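Wastebasket

A wastebasket is a small, open container kept indoors for things people have finished with. It goes by trash can, garbage can, wastepaper basket and, in a few older office manuals, "the round file." The distinctions between these are defended with more heat than the subject deserves. In ordinary American use, a wastebasket is short enough to kick over and a trash can is tall enough to have a lid, though plenty of trash cans have no lid and most wastebaskets have been kicked over.

Origins

Early wastebaskets were woven and held paper, and paper was all they were asked to hold. Cheap writing paper produced cheap mistakes, and the mistakes needed somewhere to go that was not the fireplace. Offices that handled private letters often had the basket emptied by a trusted clerk, a job with little glory and excellent reading material.

Plastic packaging changed the work. A basket that once took crumpled drafts now takes bottles, wrappers and the lids of things, few of which crumple.

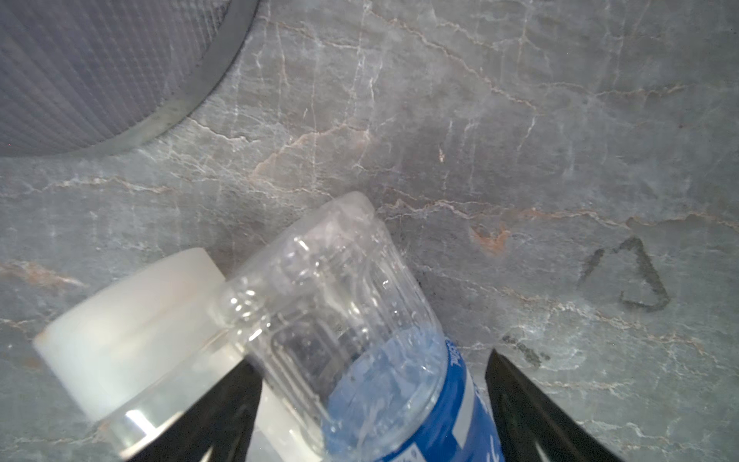

Why do wastebaskets usually taper toward the bottom?
Tapered baskets nest inside one another, so a store can stack a tall column of them in very little floor space. The shape also makes them easier to tip over once they are home, a trade the store has never had to live with.

Materials

Wicker was the early standard and still sells to people who like emptying pencil shavings out of wicker. Sheet metal followed, then wire mesh, then molded plastic. Mesh is light and lets air through, along with anything smaller than the holes. Solid plastic holds liquids, which matters more than anyone planning to throw away only paper will admit.

The liner

The liner is a thin bag that keeps the basket clean. Its rim is folded over the edge and, in theory, stays there. Makers print sizes on the box that match no basket in the buyer's possession. Workex, whose liners came in rolls of 200, dealt with the problem by calling every bag "standard."

The Vilport dispute

The best-documented quarrel over office wastebaskets took place at Tarnell, an insurance office that removed all 280 desk-side baskets and put 5 shared stations in the hallways. The local paper covered it at a length it usually kept for floods.
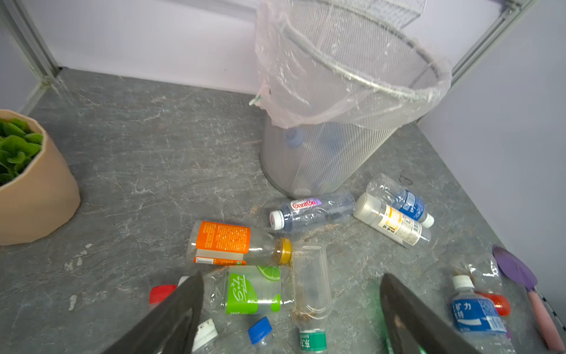

VILPORT, August – Employees at Tarnell returned to work Saturday for what management called a tidying day and found their wastebaskets gone. By lunch, said office manager Yvonne Parsons, apple cores had begun to appear in desk drawers. "We had asked people to walk more," she said. "They did not walk more."

The baskets came back within two weeks. The hallway stations stayed as well, and were used mainly for leaning on.

Placement

Kalliopi Spanos, in her short book The Basket by the Door, argues that where a basket stands matters more than its size. A small one within arm's reach will be used, and a large one across the room will be thrown at. She is scornful of baskets hidden inside cabinets, which in her view exist so that visitors can stand in the kitchen holding a tea bag.
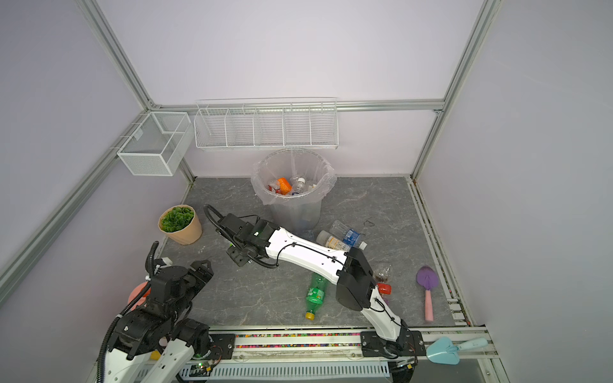
Spanos also recommends against placing a basket beneath a shelf, on the grounds that whatever falls from the shelf is then presumed to be trash. She lost a watch this way and devotes a full chapter to it.

Lids and pedals

The pedal lid frees both hands and gives way, after a time, at the hinge. The swing lid is simpler and collects on its surface a sample of everything that has passed through it. The Polat lid, named for the company that made it, slid sideways in a groove and jammed there if a crumb got in. It was withdrawn, but examples remain in use by owners who have taken the lid off.

See also

Compost pail
Dustpan
Junk drawer
Recycling bin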